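Home Modules Projects Reports Contact

Last updated: Jan 21, 2022

Packaging waste in small cafés: group report

1. Background

Our group looked at how much single-use packaging leaves three small cafés over the course of a term. We chose Jilico, Godine and De Luca as they are all within walking distance of the campus and sell much the same things: hot drinks, sandwiches and cakes. None of them had kept records of cups or lids before.

2. Method

Each café let us copy its till totals for takeaway hot drinks. We left out cold drinks, as these are sold in cans and bottles that go into a different bin. Customers who brought their own cup were rung up under a separate button, so they are not in the totals.
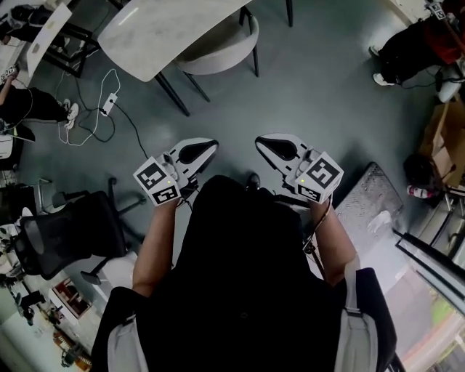 We also handed out a short paper form at the counter. It asked how often people bought a takeaway drink, whether they owned a reusable cup and, if so, why they had left it at home. We got 74 forms back. Two questions were badly worded and we dropped them.

3. Results

Takeaway hot drinks sold over the term:

Jilico 3924
Godine 3699
De Luca 3117

De Luca has more seating than the other two, and staff there ask every customer whether they are staying in. Jilico serves in paper cups unless told otherwise. We think this explains a good part of the gap, but opening hours also differ and we did not correct for that.

The most common reason given for not using a reusable cup was having to carry it around dirty afterwards. Price came second. Few people knew that Godine gives a discount.

4. Problems

The Godine till was replaced part way through, and the first week on the new one had to be copied from handwritten sheets. We would start the forms earlier next time, before the exam period.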